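Stevberg Two-Arm Cell: Set-Up Guide
Section 4. Running the Shirt Demo on an Open Day

3 min read

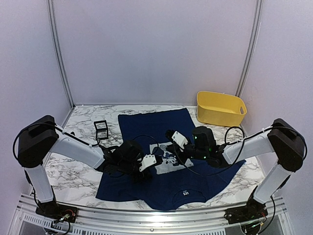

Visitors will ask whether the cell also does fitted sheets. It does not, and neither do most visitors. Start at least 10 minutes before the doors open.

1. Lay one T-shirt flat on the tabletop, neckline toward the front rail.

2. Smooth it by hand. Do this early, while there is no audience to point out that you are doing the hard part.

3. Check that the cables on both arms can move freely through the full reach.

4. Load the program Ene and set the start delay to 2000 ms.

5. Step back, press Start, and stop talking. Ene is slow, and commentary makes it feel slower.

CAUTION: Keep hands out of the enclosure while the arms are powered. This includes the hands of people who "just want to fix the sleeve."

NOTE: If an arm stops mid-fold, press Hold, then Home. At the Minbridge open day in December the operator pressed Start again, with feeling. It did not help.

6. Between groups, shake out the shirt and repeat from step 1.

For the towel demo, see Section 5.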